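About Ukus

Ukus looks after robot hands and arms for companies that use them every day. We started in a rented unit in Branero with one bench, and we now work from 2 sites, Branero and Umell. Since opening we have serviced 1324 hands.

Most of our work is on fabric-covered hands. When one comes up for service we take the cover off, clean the knuckle joints, check each pin for play and replace worn fingertips. The bellows cover is checked fold by fold for splits. Then the cover goes back on and the hand is run through 469 open and close cycles before we sign it off.
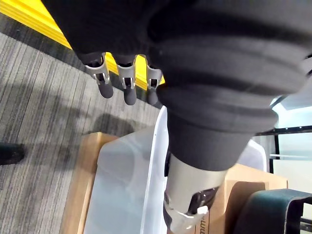
Covered hand with silver knuckle joints, over a clear plastic bin.

We keep a written record for every machine, including part numbers and the date of each cover change. Customers on the Yimer plan get a visit every March and a copy of the record afterward.

Spare fingertips, pins and covers are held at Umell. Parts orders and service bookings both go through the Branero office.

Page updated Apr 19, 2025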